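May 1, 2018

No work today, the office in Gullgate is closed, so I slept until the bus number 22 woke me up under the window. I drank my coffee standing. Then I wanted to write in this diary before noon, as I promised myself in winter, and of course I did not. It is evening now and I am writing with the lamp on.

I want to remember the fruit, because it was the best part of the day. I have wanted for a long time to learn how to put fruit together so that it looks nice, like my grandmother did at home in Nilham. She never thought about it. She put down a banana, then something round beside it, then something red in front, and it was finished. When I try, it looks like shopping.

So the plan was simple: a banana, a small yellow one beside its end, an apple in front, and a pear to go somewhere. The pear was the problem. A big pale pear wants to be the most important one, and then the banana looks like its fence.

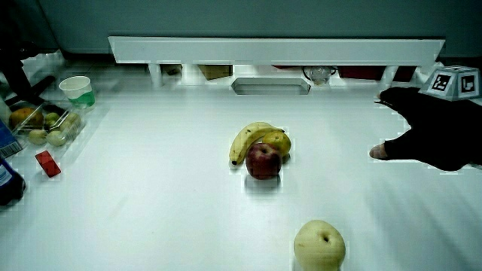
My grandmother would say that the red must be close to you and the yellow must be behind. I don't know if this is a rule or only her habit. In her kitchen the table was dark, and on a dark table everything yellow shines by itself. On white it is different. The yellow becomes a little weak and the apple does all the work. I also learned that a banana has a good side and a bad side, and that the stem should point down to the left for my eyes. Maybe another person likes it to the right.

I read once in a cookbook from Mosen that you should use an odd number of fruits. I believed this for years. Three is good, I agree, but with four it depends on how far away you dare to put the last one. If it is close, it is a pile. If it is far, it looks as if it is waiting for a tram.

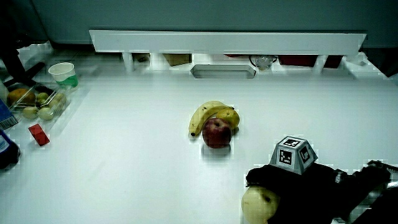 I must also learn to leave things alone. I move one, then I want to move the next, and after an hour I am back at the first idea. My mother called this "washing the clean plate." She said it in our language and it is funnier there.

At the market the apples were 84 a kilo, and for that price I looked at every one before I chose. The pears from Doãn were not so expensive, but they are so big that two make a bag heavy. The man asked me if it was for a cake. I said it was for looking at, and I think I used the wrong word, for he gave me a strange face and then a free lime. I was happy about the lime all the way home.
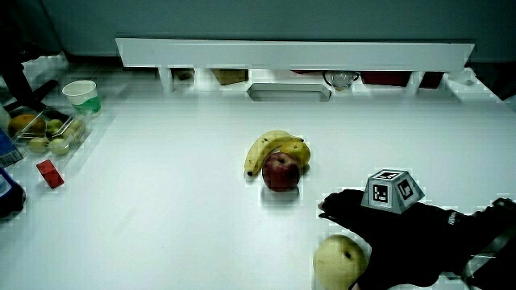
Banana, apple and pear in the middle, one orange and the greens kept to the side.

Tomorrow I must pay the electricity, 471, and call about the tooth. In June I want to try the same with plums — if they are good this year — and on a dark cloth. Tonight I ate an apple with a little cheese and I did not peel it. I am tired and the lamp is making a small noise again.

Contact | © 2018 All rights reserved | Back to top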